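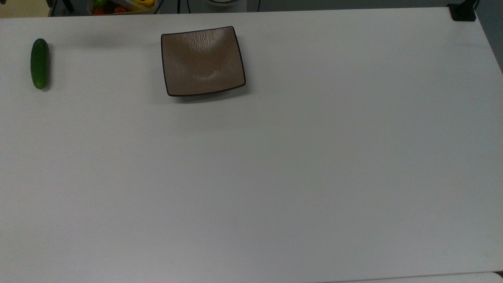
Notes on plating small cucumbers, posted in pieces. Granden sent two plate shapes for the cold starters, and I am working through the square one first. It has a taupe glaze with fine vertical streaks and a thin dark line along the rim, so the darkest thing near the plate apart from that line is the cucumber skin. Good contrast. Green reads well against brown-gray.

2/ Variety: a compact one, grown from Wulik seed started in February. Short and plump. I cut it on a bias for the round plate and lengthwise for the square one. Coins roll toward the middle on anything with a well.

3/ The well matters more than the rim. Dressing collects at the low point, and anything sitting there gets wet from underneath. Planks laid corner to corner span it. Put the cut face up.

4/ Salt: 2 g per 100 g of sliced cucumber, rest in a strainer, pat dry, then plate. If you salt on the plate the water has no place to go but the well.

5/ Table position. A glossy glaze throws a streak when the light comes in low, and the streak moves as you walk around. Check from the seat the guest will have — the cook's side tells you very little. 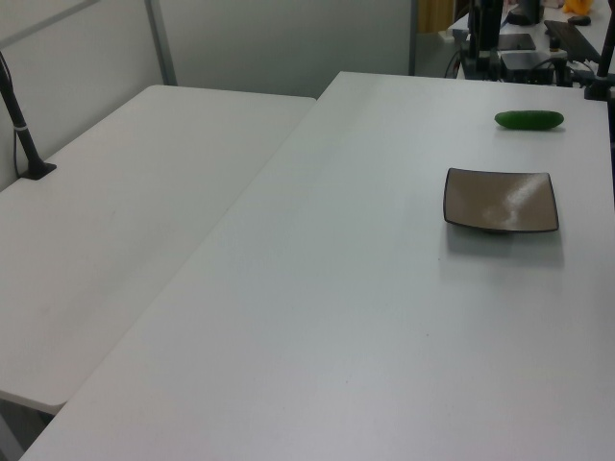

Square plate and cucumber from the side, glare across the glaze.

6/ With that much shine I would skip oil as a garnish. It disappears into the reflection. Yogurt, or the green chile paste from the Huenchumán recipe, holds an edge you can see.

7/ Stacking: square plates with upturned corners go in the rack one way only. Sirnov racks have slots spaced for round plates, so expect to lose every other slot.

8/ Round plate next. Same cucumber variety, same salt ratio, bias cut. I'll add the yield per plate for both once I have weighed them.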